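Chapter 7
Buying a Pair of Hands

Every product category has its founding promise. The dishwasher promised free evenings. The household robot promises a tidy sofa, and it is the first machine in this book to come with sleeves.

This chapter treats the Adard two-arm home kit as a purchase. We will read its offer the way Chapter 6 read a boiler contract, slowly and with a pencil. The kit is sold by Besholm, fitted by Van den Broek, and rented by the month in Hallinton, where our review unit spent November on living-room duty.

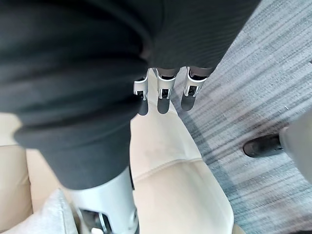 What does the monthly fee cover?
The arms, the hands, one fitting visit and 50 hours of remote support. Replacement gloves are extra, as are replacement fingertips, which the price list calls "touch consumables."

The fee is 797 dollars, and the brochure prints it in a lovely pale gray. A deposit of 400 dollars appears on the next page in something paler. Normunds Kuusk, who spent 7 years selling floor polishers before he took up reviewing, advises students to read any price list from the lightest ink to the darkest.

He also advises them to watch a machine at the job they would give it. A showroom table is a generous place. A living room has upholstery, cushions and marks on the floor, and it has never signed anything.

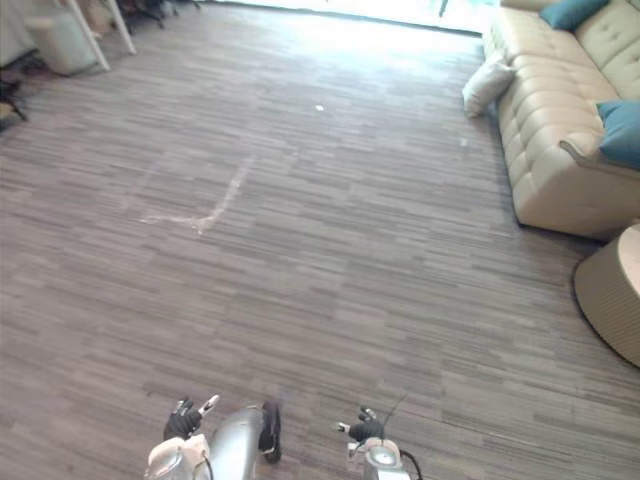 7.1 READING THE OFFER

An offer for a service robot has two halves. The first says what the machine can do, usually with verbs such as "assist" and "support." The second says what the seller will do when it doesn't, and here the verbs become much more careful.

Take the phrase "general tidying." In the Adard contract it covers picking up soft items and putting them somewhere else. Whether somewhere else is better is left to the customer.

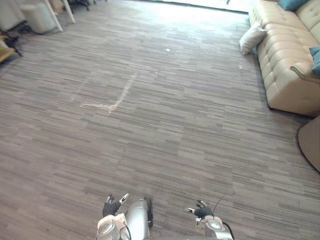
"Floor care" gets a paragraph to itself, most of it exclusions. Stains are out, stairs are out, and liquids are referred to an appendix that our copy did not include. Besholm sent it when asked. It was one page long and referred us back to the contract.

Before going on to Section 7.2, write down three chores you would hand over and find the clause that covers each one.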